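About Akitz

Akitz manages password vaults and access records for small and mid-sized employers. The company was set up by Dorin Preda and Märta Ekström, who had previously worked on directory software at Heydari. The first product, Konaveo, is a shared vault with per-entry permissions. It is in use at 452 organizations.

Vault contents are encrypted on the client device before upload. Akitz servers store only the encrypted records and a log of access events. Master passwords are not stored and cannot be reset by support staff.

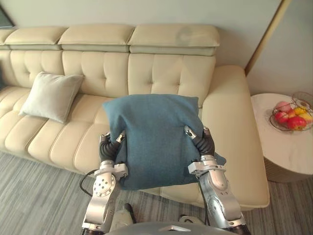
Mavow, the second product, checks staff accounts against lists of leaked credentials and flags reused passwords. A scan of 4,000 accounts can be scheduled overnight. Results are exported as a plain table or sent to the customer's ticket system.

Akitz has 29 employees in 3 offices. Support is handled in-house, in English and Swedish. Security reports should be sent through the contact form with the subject line "Disclosure" and are answered within two working days.

Page last revised 1/13/22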